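Niramix garment handling, reviewed after three months on our rails
Posted 27/08/2026

I should say at the start that I am fond of hanging up clothes. I have worked at Drorncombe, in the returns room, for longer than I care to add up, and there is a point in the middle of a long shift, usually with the radio on and a cup of tea going cold, when your hands know the work so well that your head is free to wander off wherever it likes. So when Gorazd Papadopoulos told us he had signed up for Niramix, the garment handling package that Arnent sells for small clothing businesses, I was polite about it and privately a little sad.

Three months on I am less sad, and I have opinions, so here they are.

Niramix is the teaching and scheduling side of things. You tell it what sort of garment is coming, which rail it belongs on and how close together you want the hangers, and the robot does the carrying and hooking. Setting up a new kind of garment takes patience. You go through the same motion again and again while somebody keeps an eye on the laptop, and then you go through it some more. Short-sleeved things were easy for us. Long coats were a trial (they swing!) and anything slippery still comes back to a person. I would not buy it for a shop that mostly handles silk.

On ordinary cotton it has been very steady. Our log for July's busiest stretch shows 464 garments hung, and the ones I had to rehang were nearly all knitwear with wide necks, which slide off hangers for me too. It is slower than I am. I thought that would bother everybody, but it hardly matters when the reaching and lifting part of the day has shrunk so much. My shoulder used to ache from the high rail by lunchtime – these days I mostly forget I have a shoulder.

What has changed most is how we spend our time. There are three of us in returns, and we used to split the shift by rail. Now one person feeds the robot and watches, and the other two do inspection and repairs. Kolbrún Hafþórsson has taken over most of the mending and is happier than I have seen her in ages, and the buttons are better sewn than they were when I did them in a hurry. Feeding is the duller job, I'm sorry to say. You sit, you hand over, you wait. We tried doing it for a whole shift and it was miserable, so we swap after about four hours, and I would like that to be shorter still.

The rota was the sore point. Gorazd drew up the first one without asking us, and it had whoever was feeding take a break only when the queue was empty, and of course in returns the queue is never empty. We talked it over and he changed it, which was good of him. If you are a manager reading this, please sit down with your people before the first week and ask who wants to do what. Ours would have told you plenty.

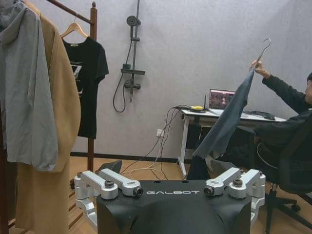
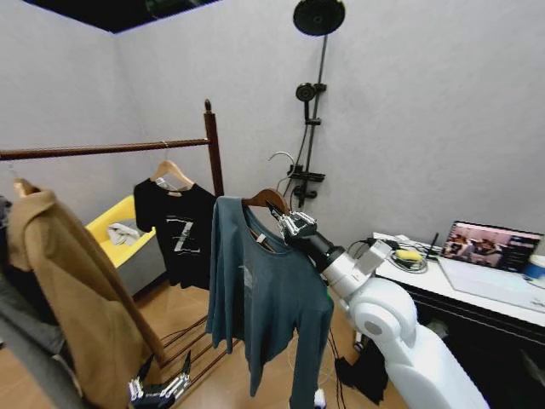 The teal shirt on its hanger, in the robot's right hand.

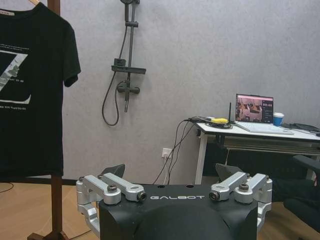 Now for the grumbles. The Niramix alerts are far too chatty, and the sound for "hanger missed" is so close to the sound for "rail full" that I still mix them up. The manual is written for engineers. I made my own version on a sheet of card, and Kolbrún laminated it. Arnent's support line has been friendly and quick, though they did ask me to restart it every single time before listening to the rest.

We looked at the Bennani system as well, and it was cheaper, but it wanted its own special rails all the way down the room and I like our old ones. Niramix let us keep them. It also let us keep our hours, which was the first question all of us asked, and Gorazd put the answer in writing. He has promised to look at the whole arrangement again in January, and I plan to bring a list.

Would I recommend it? For a room like ours, with plenty of plain garments and people who are willing to teach it, yes, quite warmly. Give yourselves time with the coats, and ask for the alert volume setting on day one. It's under Room, then Sounds, and the slider is at the very bottom of the page.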